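Workshop > Guides > Planning and Buying

Search guides Go

How to Budget for a Tabletop Robot Arm Before You Buy One

March 2018
By Géza Major

I get more email on this than on anything else I write, so let's do the money properly. A small pick-and-place station is a wonderful thing to own, and it's well within reach of a school lab or a small shop if you plan the whole station and don't just shop for the arm.

Step 1. Write down the job first

One sentence. Mine was "pick up everyday items one at a time and set them in a dish." That sentence decides your reach, your payload and your gripper, and it will save you from a gorgeous arm with twice the lifting power you need (I have been tempted, believe me!).

Step 2. Price the station in one sheet

Open a spreadsheet and give each of these its own row: arm, gripper, controller, mounting clamps, table, camera, cables, shipping, test objects. My sheet for the Jirnura arm with a Zukau gripper came to $3,794 before tax. The arm was the biggest row, of course, but the small rows added up faster than I expected. Shipping on the table alone was $55.

Ask each seller whether the gripper bracket is included. Kiss quoted me without it and Zumirley quoted me with it, and for a whole evening I thought one was a bargain.

Step 3. Choose the gripper for the hardest object

Two-finger grippers are where I'd start. They're simple, spare fingers are cheap, and you can learn so much from watching one close on something awkward. Check the maximum opening against the widest thing on your list, and measure the thing itself with calipers. Fruit is fatter than you think.

Step 4. Buy more table than you need

A plain white top is great to work on. Leave open space between groups of objects so the fingers have room to come down, and allow for the clamp at the edge when you figure the usable area.
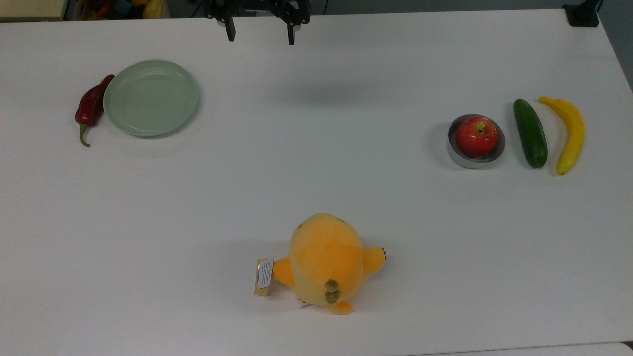 Two-finger gripper over the work table, with produce, a plate, a metal bowl and a plush toy set out.

Step 5. Give the test objects a real budget line

This is the fun part! You want round things, long things, curved things and at least one soft thing, all with different colors if a camera is involved. A shallow dish and a small bowl make good targets, and they ask for different drop heights. Buy two of anything that bruises or tears.

Step 6. Hold back money for month two

Once the arm is running you'll want something you didn't list. For me it was longer cables and a second set of fingers. Keep that row in the sheet with nothing assigned to it, and don't let anybody talk you into spending it on a faster controller before the first one is even plugged in.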